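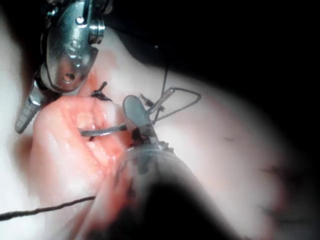 Section 4: Loading media and setting up the Nostel 112 label printer

Read this section before you put any labels in. It takes less time than peeling a wound-up label off a rubber roller with your fingernails, and you will want your fingernails later for the ribbon.

The Nostel 112 prints by either of two methods. Direct thermal uses labels that darken when heated and needs no ribbon. Thermal transfer uses plain labels and a ribbon that melts its ink onto them. Decide which one you are doing now. If you don't know which labels you have, drag a coin briskly across one. A dark streak means direct thermal. No streak means you need a ribbon, and probably a word with whoever did the ordering.

4.1 Before you start

You will need:

The printer, with its power supply
One roll of labels
One roll of ribbon (thermal transfer only)
An empty cardboard core for the ribbon take-up (one is supplied, usually thrown out with the packaging)
A clean, flat surface with room for the lid to open fully

Caution: Switch the printer off at the back before opening the lid for the first time. The printhead gets hot in use and stays hot for a while after. It looks exactly the same hot as it does cold.

Note: Take off rings and bracelets before reaching inside. The printhead is the most expensive part of the printer and scratches more easily than you do. A scratch shows up as a thin white line down every label from then on.

4.2 Opening the printer

1. Press both green latches on the sides of the case at the same time. Pressing one and then the other does nothing, however hard you press.

2. Lift the lid until it clicks. If it has not clicked, it is not open; it is waiting.

3. Remove the two orange transit foams, one under the printhead and one behind the roll holder. The second is the one people miss. A printer with the rear foam still fitted will feed a few labels quite happily and then groan.

4. Keep the foams if you expect to send the printer anywhere. The Karpenko service desk will not accept a printer for repair without them, and has heard the one about the dog.

4.3 Loading the labels

1. Pull the roll holders apart. They move together, so you only need to pull one.

2. Hold the roll so that the labels come off the top, print side up. If your labels are wound with the print side facing inwards, see 4.3.1.

3. Lower the roll between the holders and let them close gently on the core. Do not let them snap. They will not break, but the roll may leap out and unwind itself across the floor.

4. Turn the roll by hand. It should move freely with a slight drag. If it wobbles, the core is not seated on both sides.

5. Pull out enough labels to reach past the front of the printer, and feed them under the two grey guides.

6. Turn the guide wheel until the guides just touch the edges of the backing paper. Touching is enough. Guides that squeeze the paper will make it buckle in the middle, and the printing will drift sideways a little further on each label.

Note: The maximum outside diameter of a roll is printed on the inside of the lid. Rolls from other suppliers are sometimes a shade larger. If you have to lean on the lid to shut it, the roll is too big. Wind some labels off and use them by hand.

4.3.1 Inside-wound rolls

Labels wound with the print side inwards must come off the bottom of the roll. Turn the roll round, then follow steps 3 to 6 as before. The printer has no way of knowing that you have loaded the labels upside down, and will print with great confidence on the backing paper.

4.4 Loading the ribbon (thermal transfer only)

Skip this part if you are using direct thermal labels. Fitting a ribbon with direct thermal labels gives you smudged labels and a wasted ribbon.

1. Check that the ribbon is wider than the label. A ribbon narrower than the label leaves part of the printhead rubbing on bare paper.

2. Push the full ribbon on to the rear spindle, notched end to the left.

3. Push the empty core on to the front spindle, notched end also to the left.

4. Draw the ribbon forward under the printhead and up to the empty core. Fix it with the sticky tab, or with a small piece of tape if the tab has already stuck to your sleeve.

5. Turn the front spindle away from you until the clear leader has gone and the ribbon lies flat. Creases at this stage will appear in the print as slanting white lines.

Caution: Ribbon ink comes off on hands, cuffs and pale furniture. It does not come off again.

Fodia wax ribbon suits ordinary paper labels. For glossy or plastic labels, use Fodia resin ribbon and raise the darkness setting as described in 4.7. Wax ribbon on plastic labels looks splendid until somebody touches it.

4.5 Closing up and switching on

1. Lower the lid and press down on both sides until each latch clicks. There are two clicks. One click gives you labels that are dark on the left and ghostly on the right.

2. Plug the power supply into the printer first, then into the wall.

3. Switch on at the back. The status light will go red, then amber, then steady green. Red at this point is normal. Red a minute later is not; see 4.8.

4. Press the feed button once. The printer should push out one blank label and stop with the gap level with the tear bar.

If it pushes out several labels, or stops halfway along one, it has not yet learned what size your labels are. Carry on to 4.6.

4.6 Teaching the printer your label size

Do this whenever you change to a different kind of label. You need not do it when replacing a roll with another of the same sort, although some people like to.

1. With the printer on and the light green, hold down the feed button.

2. The light will flash once, pause, then flash twice. Let go after the two flashes. If you let go after one, you will get the settings printout instead, which is handy but not what you came for.

3. The printer will feed several labels while it measures the gaps between them. Do not help by pulling.

4. When it stops, press feed once to check. One press should give one label.

Note: Labels with a black mark on the back in place of a gap must be chosen in Nastine first (see 4.7, step 4). Otherwise the printer will look for a gap that does not exist, and will keep looking until the roll is finished.

Caution: Holding the feed button past the two flashes, to the point where the light turns solid amber, puts every setting back to how it left the factory. There is no question asked first. We have raised this with the designers.

4.7 Setting darkness and speed in Nastine

Nastine is the label program supplied with the printer. Install it before you plug in the USB cable. If you plug in the cable first, the computer will pick a driver of its own, and it has poor taste.

1. Open Nastine and choose Printers, then Nostel 112.

2. If the printer is listed twice, pick the one without "copy" in its name and remove the other.

3. Enter the width and height of your label, leaving out the backing paper on either side. This is the commonest mistake in the whole section, and it moves everything slightly to the right.

4. Under Sensing, choose Gap, Black mark or Continuous.

5. Set Darkness. The scale runs up to 17. Start near the middle, print one label, and move up or down by one step at a time. The right setting is the lowest that gives you solid black. Higher settings wear out the printhead sooner and fill in the gaps between the bars of small barcodes, which then look very bold and cannot be read by anything.

6. Set Speed. Leave this at Normal unless you are printing long runs of plain text. Fast printing and small barcodes do not get on.

7. Click Save to printer. Clicking Save alone keeps the settings on your computer, where the printer will never hear of them.

Note: Nastine keeps a running count of labels printed and shows it on the front page. A new printer may already show a small number from testing. If yours was bought as new and shows 3,482, speak to your supplier.

4.8 If it doesn't work

Red light that stays on
Lid not fully closed, labels run out, or ribbon run out. Check them in that order. It is nearly always the lid.

Red light flashing slowly
The printhead is too hot. Leave the printer switched on and wait; it will start again by itself and finish the job. Switching it off loses the job and cools it no faster.

Labels come out blank
In direct thermal: the labels are upside down, or they are not direct thermal labels. Try the coin. In thermal transfer: the ribbon is inside out, or has snapped, or Nastine is set to Direct.

Print is faint on one side
Open the lid and close it again, listening for both clicks. If the fault remains, clean the printhead as described in Section 6.

Thin white line in the same place on every label
Clean the printhead. If the line survives cleaning, the head is scratched or a heating dot has failed, and a new head is needed. You can often move the barcode a little to one side in the meantime.

Every other label is skipped
The height set in Nastine is too large. Correct it, save it to the printer, and repeat 4.6.

Label wound round the roller
Switch off. Open the lid. Turn the roller by hand with the plastic wheel on the left and peel the label off slowly. Wipe away any glue with the cleaning pen. Do not use a knife, a screwdriver, scissors or anything else you have just picked up. A nicked roller leaves a mark on every label and is not covered by the guarantee.

4.9 Storing spare labels and ribbon

Keep rolls in their bags, lying flat, away from sunlight and radiators. Direct thermal labels left on a windowsill will slowly print themselves grey all over. Ribbon keeps longer than labels, provided it is not stood on end under something heavy.

Use the oldest stock first. Writing the date on the bag helps; so does putting new rolls at the back of the cupboard.

Section revised February 13, 2018. Replaces the version issued with printers supplied before the previous April, in which the drawings for 4.3 and 4.4 were swapped.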